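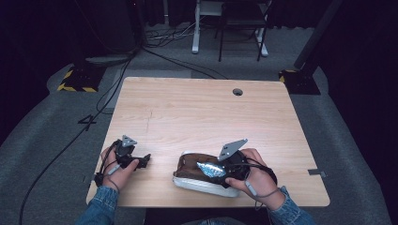

Both grippers in use, right one up against the tray

Forums > Home and Shared Shop Builds > Grippers and Hand Tools

Cables on hand-held grippers keep pulling at my wrists

Posted by Misaki Hirano, 25 June 2019

Hi all! I've been building a pair of hand-held grippers in our shared workshop and I'm having so much fun with it. I call the pair Perkeo. Black bodies, a gray triangular plate on top of each one, and a gray cylindrical sensor at each wrist. The idea is to do ordinary table jobs with them and log how my hands move, then play that back on an arm later on (the arm is a July project, if I'm lucky).

My trouble is the thin gray cables. They go over the back of the hand, and when I reach for something far across the table I can feel them tug. After 26 runs the left one started dropping its signal if I bent my wrist. I was pushing a white plastic tray with something brown and chocolate-colored in it, foil and all, and the tray part went great! It's only the wiring. Should I go with a longer loop, or fix the cable to my sleeve?

Hanna Sirko
Love this build! Do both, but start with the loop. Make a fist, bend your wrist all the way down, and cut the cable so there's still a bit of slack in that position. Then anchor it in two spots: once on the gripper body, so the plug never takes the load, and once on your forearm above the sensor. A soft hook-and-loop strap over a denim sleeve holds really well, and you can peel it off between runs.

I'd swap the left cable now, too. If it cuts out when you bend it, a strand inside has probably gone and no amount of strapping will bring it back. Look for very flexible wire with lots of fine strands. Mine is on 3,000 open-and-close cycles with the same piece and still going strong!

gluegun76
just tape it lol. worked for me for 3 weeks

Misaki Hirano
Thank you both! New cable is ordered, and I'm cutting straps tonight. I'll post again once the left side is back together.

Contact us | Copyright Grelix Community Help | Back to top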